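招募试用评审：双臂家务机器人仿真套件“Gudenora”独立评测

发布日期：2020年10月7日
发布方：De Smet 评测工作室
报名方式：见文末

我们在找愿意花时间挑毛病的人。

Gudenora 是 Gilla 公司推出的一套双臂机器人仿真软件包，面向高校实验室、职业学校和小型集成商。宣传页上说，用户装好之后“当天就能开始训练机器人做家务”，又说在虚拟房间里练出来的动作“可直接迁移到真机”。基础版按席位收费，每席每年900欧元，教学版另议。我们读完了全部宣传材料，也看了厂家的演示视频，还是没弄明白“直接迁移”四个字具体指什么。视频剪得很碎，一个完整的抓取动作都没有从头放到尾。

Gilla 同意提供评测授权，不干预结论，也不在发表前审稿。这一条写进了合同，应聘者如有需要可以索要相关条款的复印件。本次评测费用由工作室承担，厂家没有出钱。

一、我们要招什么人

本次共设两类岗位。

A类：评测工程师，一名，合同制，为期六个月，可远程。主要工作是搭建测试任务、维护脚本、整理日志，并撰写报告的技术部分。

B类：试用参与者，人数视报名情况而定，按次计酬。参与者在自己的电脑上安装套件，完成我们指定的任务，每次都要填写记录表。

A类岗位的要求：
熟悉至少一种常用物理仿真引擎，能看懂碰撞体和关节参数的设置；
会写 Python，代码别人读得下去；
做过真机调试，哪怕只是一条便宜的桌面机械臂；
中文写作清楚，能读英文技术文档；
过去三年内没有在 Gilla 或其代理商处任职，也没有收过它们的咨询费。

没有博士学位要求。发过论文的请附上，没发过的不必解释。

B类岗位的要求：
年满十八岁；
有一台带独立显卡的电脑，操作系统不限；
每周能拿出连续的三小时，坚持四周；
愿意把失败的过程照实写下来。

B类特别欢迎没有机器人背景的人。厂家声称“零基础可用”，那就应该让零基础的人来用。中学教师、技校学生、修家电的师傅，都可以报。

二、具体要做的事

测试分三个阶段。

第一阶段是安装。厂家写的安装时间是66分钟，含下载。我们在工作室的一台普通台式机上试了一遍，花掉大半天，其中很长一段时间耗在一个版本冲突上，手册里没有提。这可能是我们那台机器的问题，所以需要更多人重复。请从打开下载页面起计时，中途吃饭要扣除，查论坛不扣。

第二阶段是遥操作。参与者用键盘或手柄控制两条机械臂，在虚拟房间里拿取、移动和放置物品。套件自带176个任务，我们会从中抽取一部分。抽样由我们来做，不采用厂家推荐的“入门合集”，那个合集里的东西摆得太规矩了。

第三阶段是回放和迁移。A类工程师要把第二阶段录下的动作放回仿真里重跑，看同样的指令能不能得到同样的结果，然后挑出一小部分，在 Amero 实验室的双臂平台上跑真机。真机部分参与者不必到场，想来旁听的可以在报名时注明，车费自理。

三、我们目前的疑问

写在这里是为了让应聘者知道将来会碰到什么，也方便你判断自己对这件事有没有兴趣。

机器人自带视角的遮挡。套件默认的视角离机身很近，机身经常占掉一大块画面，要找的东西只露出一点。厂家的说法是“贴近真实传感器布置”。也许如此，可初学者怎么凭这样的画面判断距离，手册只给了半页。

材质和光照。有几个房间的配色十分强烈，墙面和地面的纹理也很粗。这样做或许是为了增加训练数据的变化，也或许只是素材库便宜。我们问过，得到的答复是一份产品路线图。

接触。夹爪碰到形状不规则的物体时会怎样，我们没有看到任何公开数据。宣传册里全是方块和圆柱。

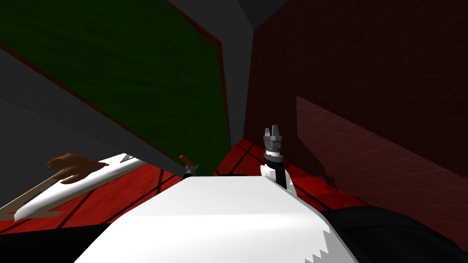 Gudenora 仿真画面：白色机身后方竖起的是一条机械臂和灰色两指夹爪，左侧为另一条臂，地面为红色网格。

成功率。宣传册给出了一个很高的平均成功率，没有说明每项任务试了多少次，也没有说明“成功”由谁判定。我们的记录表会把判定标准写死：物体放到指定区域，松开夹爪后保持五秒。碰倒了别的东西另记一栏。

四、报酬与条件

A类：月薪面议，按合同工标准发放，六个月期满后视项目情况决定是否续签。不承诺续签。

B类：每完成一次三小时测试付66欧元，四周全部完成另加一笔176欧元的补贴。中途退出的，已完成的次数照付。软件装不上也算完成一次，前提是你真的试满了三小时，并且交了记录。

所有参与者都要签一份简单的保密协议，期限到报告发表为止。报告发表之后，你想在哪里怎么评价这套软件，都是你的事。

我们不提供软件的永久授权，评测账号在项目结束时失效。如果你报名是为了拿一份免费软件，请不要报。

五、以往的情况

今年六月我们做过一轮小规模预试，对象是同一厂家的上一个版本，共收回269份记录表。那一轮的问题出在我们自己身上：表格太长，后半部分很多人随手乱填，最后能用的大约只有一半。新表格缩短到了一页，并且取消了“整体满意度”这一项。预试的原始表格可以向我们索取，个人信息已删去。

六、报名材料

A类请提交：简历一份；一段你自己写的代码，附简短说明；再写一页纸，讲一次你在仿真里做成了、到真机上却做不成的经历，以及后来怎么处理的。最后这一页我们看得最仔细。

B类请提交：姓名、联系方式、电脑配置、每周可用的时段。另外用几句话说说你最近一次觉得某样产品言过其实是什么时候，产品种类不限。

技术方面的问题请找项目负责人 Lieven Hermans，合同和付款方面的问题请找 Jeanine Declercq。请通过工作室网站的联系表单提交，标题写明“Gudenora 评测”和岗位类别。我们不接受中介代投，也不接受 Gilla 经销商推荐的人选。

A类报名收到后会安排一次线上面谈，时长四十五分钟左右，其中一半时间留给你提问。B类不面谈，按配置和时段分组，录取与否都会回信。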